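Workshop tips: looking after a small bench cell

Updated 13 January 2024

These notes cover the Melis cell on the long bench at Talten. It is a small arm with a tool head, a white worktop, a guard on three sides and a Gredach controller underneath. Most of the tips will do for any bench cell of that size. They were collected by Siamak Zamani and Edit Bakos and replace the sheet that used to be taped inside the cabinet door, which had become unreadable and was wrong about the fuses anyway.

The electrical work inside the cabinet is not covered. If a job needs the inner cover off, ask Tormod.

Before you touch anything

Stop the program at the end of a cycle, send the arm to its park position, switch off at the isolator and put your own padlock on it. Wait for the fan to run down. The air supply has a separate valve on the back leg of the bench and it needs closing too, then bleeding at the drain. People forget the air more often than the power.

Take rings and watches off. Put a folded cloth on the worktop under the head before you undo anything, so a dropped screw stays where it lands.

Take a phone picture of the cable run before you move any of it. The clips all look alike and the cable fits in the wrong ones.

Cleaning the worktop

Use a microfibre cloth with warm water and one drop of washing-up liquid, well wrung out. Go over it again with plain water and then dry it. No scouring powder and no melamine sponge. The sponge leaves a dull patch you can see from across the room and the camera sees it as well.

Pen marks come off with a little isopropyl alcohol on a cotton bud. Keep the alcohol off the painted guard rails. Sticky tape residue is best rolled off with a thumb first, then wiped.

Blowing dust off with the air gun only moves it into the slides. Use the small vacuum with the brush end.

Cleaning glossy black parts

Glossy covers show every fingerprint and every hair scratch. Dust them first with a soft, dry brush (a clean make-up brush is ideal and costs very little), then wipe in straight lines with a damp lens cloth. Do not rub in circles. If a cover has greasy prints on it, breathe on it and wipe again before reaching for any cleaner.

Kitchen roll is too rough. So are the blue paper towels by the sink.

Sloped inner faces collect dust at the bottom where the brush does not reach. Wrap the cloth round the handle of a wooden spoon, or a bit of dowel with the end rounded off, and work from the top down. Never push a screwdriver in there with a rag on it. There is a scratch in our spare cover from exactly that.

Knurled collars

Knurling holds dirt better than any other surface in the shop. Brush along the ridges with an old toothbrush, dry, and turn the part as you go. If it is oily, dampen the brush with alcohol and let it dry before refitting.

Do up knurled parts by hand. If you cannot get a grip, use a strip of bicycle inner tube or a rubber jar opener from the kitchen drawer. Pliers flatten the ridges, and then the next person needs pliers as well.

Start the thread by turning the collar backwards until you feel it drop, then forwards. It should run down with two fingers. If it goes tight in the first turn it is crossed, so take it off and start again.

A thin smear of grease on the thread is enough. Wipe off whatever squeezes out.

Rings and washers

Lay parts out on the cloth in the order they came off, left to right, and the same way up. An egg box does very well for small ones, with the holes numbered in marker.

Polished rings want nothing more than a dry cloth. Metal polish gets into the thread below and turns to paste. Check each ring for a raised edge by drawing a fingernail round it. A burr can be taken off with fine wet-and-dry on a flat piece of glass, a few strokes at a time.

A ring that has been dropped on the concrete goes in the bin. We lost an afternoon in June to one that looked perfectly good.

Checking the model before the machine

We keep a simulated copy of the cell in Prindow and try every change there first. It is worth the quarter of an hour. When you have altered the head, open the model, bring the view in close and look at how the parts stack up before you run a single move. The silver ring, the knurled collar and the red ball should share one line, with the collar directly below the ring and the ball on the end of the collar. If one of them is off to the side, its origin has been set wrongly, and the offsets worked out from it will be wrong too.

Turn the reflections on for this check, even though it slows the view down. In a glossy black recess, a coloured part should leave some colour on the wall near it. With reflections off, black parts run together and a gap is easy to miss.

Leave the shadows on as well. They fall on the white surface and tell you that something is nearby when the object itself is out of view.

Save the view under a name with your initials. Ettore Martinelli has a habit of saving over "close-up final" and would like it known that others do too. 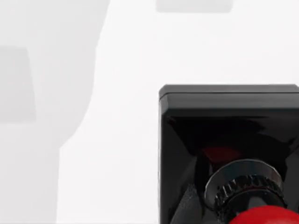 Setting the head height

Do this after any work on the head, and after the bench has been moved.

1. Check that the worktop is level both ways with the short spirit level. Adjust the bench feet, not the arm.

2. Put the arm in slow mode and bring the head down over a bare part of the worktop. Stop well clear.

3. Slide the 4 mm setting block underneath. Lower the head in the smallest steps until the block drags lightly, like a sheet of paper being pulled from under a book.

4. Lock the height and write it on the card.

5. Raise the head, take the block out, lower it again and repeat the check. If the drag has changed, something is loose higher up. Find it before you go on.

6. Repeat at the far corner of the worktop.

Take the block away before you leave slow mode. It lives on a hook by the isolator and if the hook is empty the cell does not get started.

Putting a cover back on

Fit all the screws loosely first and only then tighten them, going across from corner to corner. Screws into plastic want finger pressure on the handle and no more. If the rim does not sit flush all the way along, there is a cable under it. Leaning on it will not help.

Old screws go back in the holes they came from. Push them through a piece of card with the outline of the cover drawn on it and they will stay in order even if the card gets knocked.

Once it is on, run your finger along the edge. Wipe your fingerprint off afterwards.

Grease and oil

The slides get the white grease in the squeeze tube, a bead the size of a grain of rice on each side, then move the arm by hand from end to end and wipe off the excess. The joints are sealed and get nothing.

Do not use cooking oil, chain oil or the spray that everybody has under the stairs. Rosario Benedetti once freed a stuck slide with the spray and it ran beautifully for a week, after which it had to be stripped and washed out.

Service is due every 200 running hours for the slides. The belt was changed at 3560 hours on the controller's counter, and the next one is on the shelf in its packet. Keep it flat. A belt hung on a nail takes a kink.

Cables

Leave enough slack at the wrist for the head to turn fully both ways, then add a thumb's width. Cable ties should be loose enough to slide along. Cut the tails flush with proper cutters, as a tail cut with scissors will open up the back of your hand.

Hook-and-loop strips are better than ties anywhere you expect to open again. Garden wire is not acceptable, whatever the colour.

Look at the cable where it bends the most. Whitening or fine cracks in the jacket mean it is time to order another.

If the cell will not start

Go through these in order before ringing anyone.

Is the isolator on, and has everyone's padlock come off?

Is the air valve open? The gauge should settle within a few seconds.

Is the guard door properly shut? It can look shut and still be a finger's width out at the top. Lift it slightly by the handle and push.

Has the stop button been released? Turn it clockwise.

Error 11 on the Gredach display means that the arm was moved by hand while the power was off. Send it home in slow mode and the message clears. If it comes back twice in a day, note it in the book and tell Tormod Lie.

Any other number, write it down before you press reset. It is not kept.

Keeping the book

One line for each job: date, hours on the counter, what was done, initials. Write in pen. If you found nothing wrong, write that too, and put the book back on the string.

Small things worth having in the drawer

Two old toothbrushes, one marked dry and one marked oily. A dental mirror. A strip of inner tube. Lens cloths in a freezer bag, washed without fabric softener. A wooden spoon. A cheap magnet on a stick, which should be kept well away from the sensors. Masking tape for marking positions, taken off again the same day.

The head torch is in there as well. It takes three AAA cells, and they are in the kitchen with the tea.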